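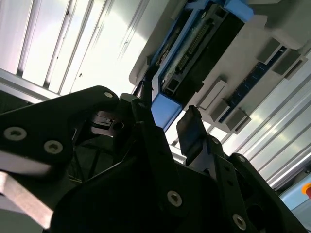 Teaching an arm to feel its way: a conversation at Trimar

Monday, July 11, 2022
By our workshop correspondent
Reading time: 6 minutes
Print this page | E-mail this page

The engineer who runs the demonstration room at Trimar asked me not to print her name. She does not want, she told me, that the work looks like the work of one person. I agreed, and so in this text she is only the engineer. We spoke for a long morning, first standing by the arm and later in the kitchen, where the noise was less.

Her group collects examples. A person guides the robot through a task, the cameras and the joint sensors record everything, and the recordings go to a learning system which must later do the same task alone. Trimar does this for its own research and also for one customer, the equipment maker Drullberg, who wishes to automate the handling of small connectors.

I asked her first what she sees when she opens a recording from the wrist camera.

"Mostly I see the gripper," she said. "Black plates, silver screws, two fingers that go up. Visitors are disappointed. They expect that the robot looks at the world, and it looks at its own hand. But the hand is what I need to see. If the finger is a little to the left of the part, I know it from this view and from no other."

In the recordings of the current task the camera looks upward, past the fingers, to a light gray housing that hangs over them. On the underside of it there is a black connector module with blue plastic at its ends and a row of small metal pins. Next to it runs a dark blue strip of circuit board with gray clips. Behind everything is the ceiling, which is very bright.

The brightness was my second question, because even I could notice it. She sighed a little.

"Yes, the ceiling. When you work on a table from above, the background is the table, and you can choose the table. When you work from below, the background is the ceiling, and you can not choose so much. The white panels become too strong and the camera wants to make everything else dark. The fingers are black already. So we have black on dark, and behind it white."

She explained that they discussed covering the panels with gray cloth. In the end they left them as they are. The hall at Drullberg has also strong light overhead, and a system which has learned only under a gray cloth would meet this light for the first time on the day of delivery. "I prefer to have the problem now, in my own room," she said.

The operators work with a leader arm, a light copy of the robot arm which they hold in the hand. The robot follows. Trimar bought the leader arm from a small firm, Aidoo, and changed the handle twice before the operators were content with it. The engineer spoke of this handle for longer than I expected.

"If the handle is tiring, the data is tired. You can see it in the curves. In the morning the movement is smooth, and after lunch the same person makes three small corrections before each contact. The learning system does not know that this person has pain in the thumb. It learns the three corrections as if they were part of the task."

An operator now records for two hours at most and then changes to labeling. So far the group has 321 accepted demonstrations of the connector task. I wanted to know how many were refused.

"Some 300," she said, and laughed when she saw my face. "It is almost the same number, I know. In January it was worse."

What makes a demonstration refused? She gave me the reasons slowly, and I had the impression that she had explained them to many new colleagues. The operator stops in the middle to think. The operator reaches the goal, but by a way that is possible only with luck. The time stamps of the camera and of the joints do not agree. The cable moves in front of the finger and hides it in the important second.

The cable came back in our conversation several times. It is thin and black and comes down between the fingers and the housing, and one forgets it easily.

"With a person, a cable is nothing. You push it away with the small finger and you do not remember that you did it. For us each cable is a decision. Do we fix it always in the same place? Then the system believes that cables are always there. Do we let it hang freely? Then we need many more examples. We let it hang, but we write down for each recording how it was hanging. There are 4 words for it in our list, and the operators are allowed to use only these words."

I asked if failed attempts are thrown away. Here she became more lively.

"No, no. Refused is one thing and failed is another thing. If the operator misses the module, sees it, goes back and does it again well, this is a very good recording for us. It shows how to recover. A colleague from another company told me that they keep only the perfect ones, and their robot was very elegant until the first mistake, and then it did not know where it was."

These recordings with a mistake and a recovery have their own folder and their own label. She would like that one in five is of this kind. At present it is less, because operators are proud people and do not like to miss on purpose. They also do it badly when they try — a mistake made on purpose does not look like a real one. So she waits for real ones.

The software for the labeling is named Lenance and was written inside the house. It shows the wrist view on the left side and the curves of force on the right side, and the person who labels must mark four moments: approach, first contact, alignment, release. First contact is the difficult one. In the picture it seems that the finger touches long before it does. Near the edges the gripper parts are large and the depth is hard to judge. For this reason the label is always placed by the force curve, and the picture serves only for control.

"We did it in the other order in the beginning," she said. "Two people labeled the same recordings and they did not agree. Each one was sure. So we asked the force sensor."

I wanted to hear also about the screws, since there are so many of them in the view. Do they not disturb? She said that they are useful. After each change of fingers someone compares a new recording with an old one, and the screws must be at the same place in the picture. If they have moved, the camera has moved, and it must be calibrated again before the work continues. Once this check was forgotten for a whole day. The recordings from that day are still on the disk, and she has not decided what to do with them.

Toward the end I asked the question that I suppose everybody asks, when it will be finished. She did not want to give a date. The system can already do the approach well, she said, and the alignment is well when the cable hangs to the back. Drullberg asks mostly about speed. She asks mostly about the cases where the robot should stop and call a person, and for those she has still too few examples.

We were interrupted then by an operator who wanted to know if he may begin the next series with the new finger pads. She asked him whether he had compared the screws. He went back to do it.

Print this page | E-mail this page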